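Monday, 4:40 pm
Nives Ruggiero

Block-building set for Zukard, day whatever. The target is still 1000 good episodes and the word "good" is still carrying most of the weight. We stand at 600, if I keep the ones where I sneezed on the leader arm.

Changed one thing since lunch. Between episodes I now shuffle the clutter as well as the blocks, and I try to do it badly. Harder than it sounds. Left alone I put everything back in the same tidy spots, and the policy learns my housekeeping. Last month's Venomo run could find a block anywhere on the table provided it was where I always left it.

Wrist views get saved with the side view, same clock. Checked sync on 27 episodes by hand – all fine, and my eyes hurt. 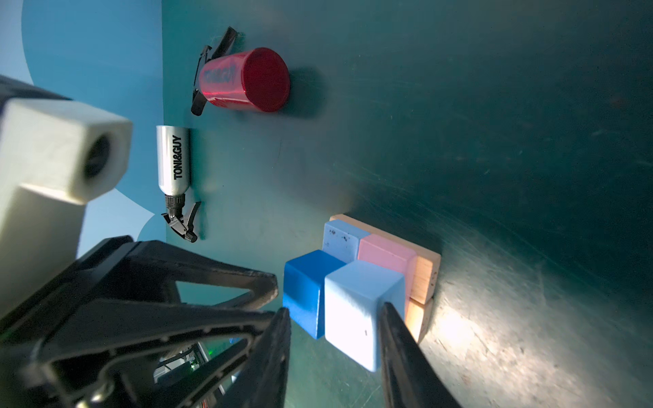
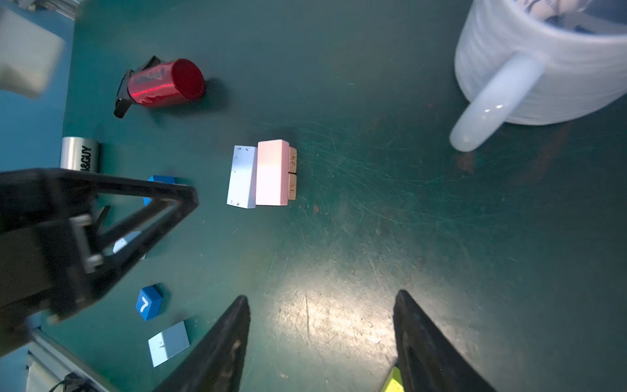
Last one is from the fixed camera, cup in the right gripper:

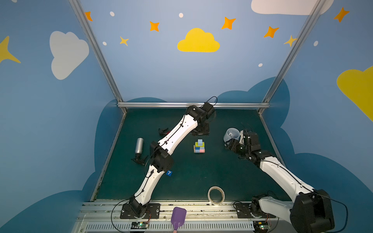 Ferri read the draft of this over my shoulder and wants it noted that failed grasps should stay in, tagged, and not go in the bin. A model that only ever sees clean pickups has no idea what to do after a fumble, according to Ferri, and I fumble plenty, so the supply is secure. Fair. Added a "recovered" tag and a "gave up" tag. Not going back through the old ones tonight.

Open items:
- glare on the tabletop. Moving the lamp only moves the glare. Try a diffuser.
- the silver bottle and the red one are both shiny. Keep both anyway, kitchens are full of shiny things.
- instruction text: "stack the blocks" has been typed four different ways, one of them "stakc". Fix before export.
- disk on the logging machine is filling up, copy to Raltberg before the next batch.

Next batch starts with the cup, left arm parked.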